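Trays come to the shared desks at Unska as the big autumn tidy carries on

Last updated: October, 4.15 pm

People who rent a desk by the day at Unska, the shared offices on the upper floors of the old Dogbe building in Cleltau, will have come in this month to find their workspace looking a good deal more orderly than they left it in the summer. The long-promised tidy of the desk rooms has finally begun, and at the heart of it, rather sweetly, is a delivery of 100 small trays.

The idea is a simple one and came out of the suggestions book that hangs by the kettle. Anyone who has shared a desk will know how it goes. You sit down in the morning, you reach for the mouse, and it has wandered off behind somebody's paperwork, or down to the far end with the charging leads, or into another room altogether. The book had filled up with grumbles of this sort (along with a very long running argument about the window in the corridor, which we will leave for another day), and the office decided to do something about it before the busy winter months.

So each shared desk is getting a tray of its own. Small things that belong to the desk live in the tray, and go back into it at the end of the day. Everything else goes to one side, or home in your bag. The trays were bought from Ilik, the household shop on the corner of the market square, where a good many of us already get our washing-up bowls and picture hooks, and the bill for the lot came to £199 including the short trip up the hill in the shop's van. The money has come from the same pot that pays for the tea, and regulars will be pleased to hear that the tea is not going to suffer for it.

There are 4 desk rooms at Unska and they are being done one after another, starting with the two on the garden side. Work happens in the early mornings, before most of the day renters have hung up their coats, so that nobody has to be moved out in the middle of a telephone call. Drawers are being emptied, the shelves dusted and the old leads sorted into those that still fit something and those that do not. If you have been wondering where your good scissors went last spring, there is now a cardboard box on the landing with quite a collection in it, and you are warmly invited to have a rummage. It also holds a number of single gloves, a knitted hat, a perfectly decent stapler and more reading glasses than you would believe. Whatever is left at the end of October goes to the charity shop on Cleltau High Street.

The whole job is expected to take 4 weeks, and the front office has asked for a little patience in the meantime. Bookings carry on as normal, though you may be offered a different room from your usual one on the morning yours is being sorted. The quiet room stays quiet throughout. Cleaning cloths and paper towels have been put out on every floor, and it would be a kindness if people wiped their desk down before leaving and put the cloth in the wash bin afterwards.

Not everybody was in favour at first. There was some feeling that a grown adult ought to be able to put a mouse back without being given a special place for it, and a few of the longer-standing renters said as much in the book, in capitals. Since the first rooms were finished the tone has softened a good deal, and one of those same pages now has a request for a second tray, for biscuits. The front office is thinking it over.

Further suggestions are welcome, on paper or in person, any time the front office is open. A bigger coat stand is next on the list, followed by brighter bulbs for the back stairs, and after that the corridor window may at last get its turn.

The trays themselves are square, with raised walls, so that things stay where they are put when someone leans on the desk or slides a folder across. They had to be roomy enough for a full-sized mouse without taking over the desk, and the maroon ones are easy to spot against a white top, with a dark grey wireless mouse sitting comfortably in the lower half and space left over beyond it. Bottles, packets, rolls of tape and the like can carry on living along the side of the desk, where most people seem to keep them anyway. Spare trays are kept at the front office, and anyone whose desk has been missed need only ask.

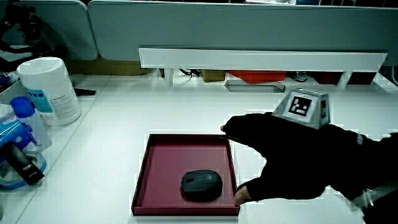
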